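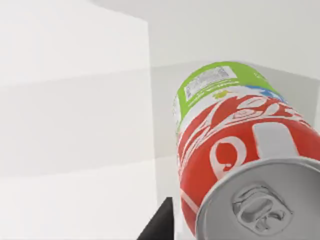 *White on white, rendered. Face of the block gets a little grayer toward the middle, pale wall behind.*

April, started 8:40

Whites for the Bredstead reading room, second round of drawdowns. Continued from the page with the coffee stain.

Yesterday's cards are dry. I looked at them first in the north window, then under the lamp, then again in the window after lunch because my eyes were tired. In the window, batch 4 and batch 5 are the same white to me. Under the lamp, batch 5 is clearly more yellow. Ngọc Lý sees it the other way: for her, batch 4 is the warm one. We turned the cards over and mixed them and she still picked the same card, so I write down both opinions and leave it.

Mixed today, base from the Traleck tub (lid number 1129):

- **A** — base only, no tint
- **B** — base + 6 drops raw umber per 100 g
- **C** — as B, plus one drop black
- **D** — as B, but umber from the old Đặng bottle

D is not good. The old umber has small hard grains and they make lines under the blade. I strained it through a stocking and it was better, but I don't trust the strength any more. Bottle moved to the shelf for things we don't use for clients.

C is nice. It has a quiet gray, and next to the oak sample it doesn't turn pink like A does. Wing-yan Chien says it will look dirty on a ceiling. She is maybe right, but the client asked only for walls.

Weighing problem: the small scale drifted again. I put the 100 g weight on it and it showed 104. Moved it away from the fan, zero again, then it showed 100. So please do not weigh anything near the fan. The cards from this morning before 10:00 (first pull of A and B) I threw away and did again.
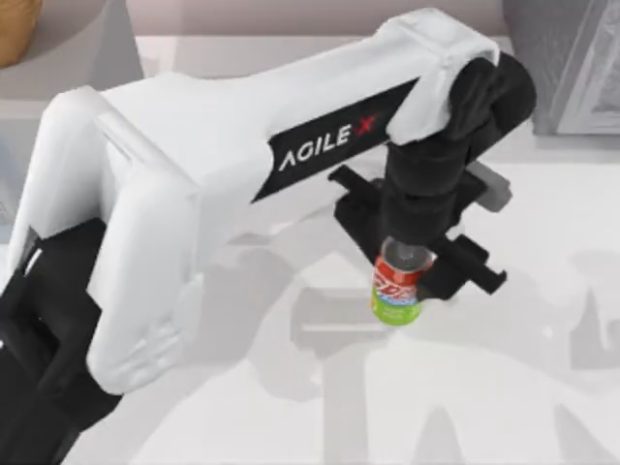
*Arm with AGILE X on its side, over the nearly white table. Render also.*

Notes on application, for Bình Hồ, who asked how I did it:

1. Card must be sealed on both sides or it bends.
2. Put the paint in one line at the top, not in a puddle.
3. Pull slowly, one time only. If it is bad, take a new card.
4. Write the letter on the back *before* you pull.

The Prondov blade leaves a thicker film on the left side. I measured wet film left and right on three cards and it is the same every time, so it is the blade and not my hand. Duyên Trình has the other blade, I will ask for it back.

Drying: A and B were touch dry at 11:50. C took until after 12:30, I don't know why, one drop of black should not do this. Repeat C tomorrow from a clean cup.

Sheen is also not equal. From the side, B has a shiny band where I stopped for a second in the pull. Don't show this card to the client.

To do:

- repeat C, two cards
- new umber (Nga Ông orders on the usual account)
- paint C and A on the big boards, two coats — one board to stand in the real room, if they let us in
- find who took the gray reference card, it was in my drawer

17:15, cups washed. Tub closed with film under the lid.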